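Home Products Help Desk My Tickets Contact
Filed under: Cabinet Paint > Drying and Curing

Ticket: Bitia enamel still tacky on kitchen doors
Opened by: Xiaoqing Han
Status: Solved

Wednesday, first message
Hi! I'm repainting my kitchen cabinets with Bitia satin and I love how it goes on, but the lower doors feel sticky and grab at my sleeve. The uppers are fine. Same can, same roller. I did 2 coats on everything.

Reply, Brendside Help Desk
Thanks for the details. Were the lowers cleaned and sanded the same way? What grit, and did you use a degreaser?

Customer
Oh, good question! Uppers got 200 grit and a full wash. For the lowers I ran out of paper and used a leftover 400 sheet, then wiped them with a damp rag and called it done. They're right by the stove too.

Reply
Cooking grease is our first suspect, and the fine grit won't have helped it grip. Please try one door before doing the rest: scrape the soft paint, wash with Fiteo degreaser, rinse, let it dry overnight, sand with 200, prime, then 2 thin coats.

Customer update, 7:40 a.m.
It WORKED. The test door is hard as a plate and my fingernail won't mark it! I'm so happy I've already taken the other lowers off — hinges in labeled sandwich bags this time.

Customer, last note
The lowers are all back up and not one of them sticks, so please close this. Thank you for being so patient with me! Next up is the pantry door, and I want a color for it that you may be able to match: the gray-green of the thin vines on this white floral table covering, behind the yellow tube. I thought about the rust red of the little flowers too, but that's a lot of red for a whole door — maybe just the knob. 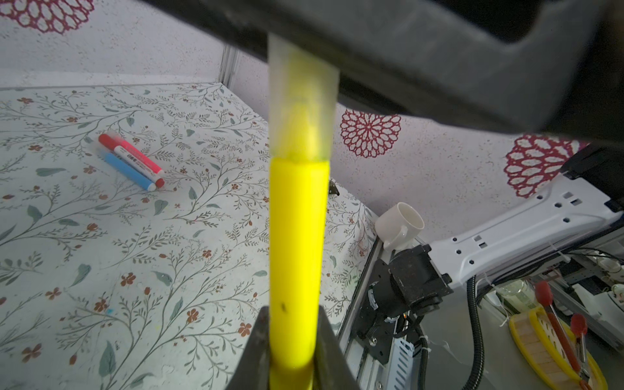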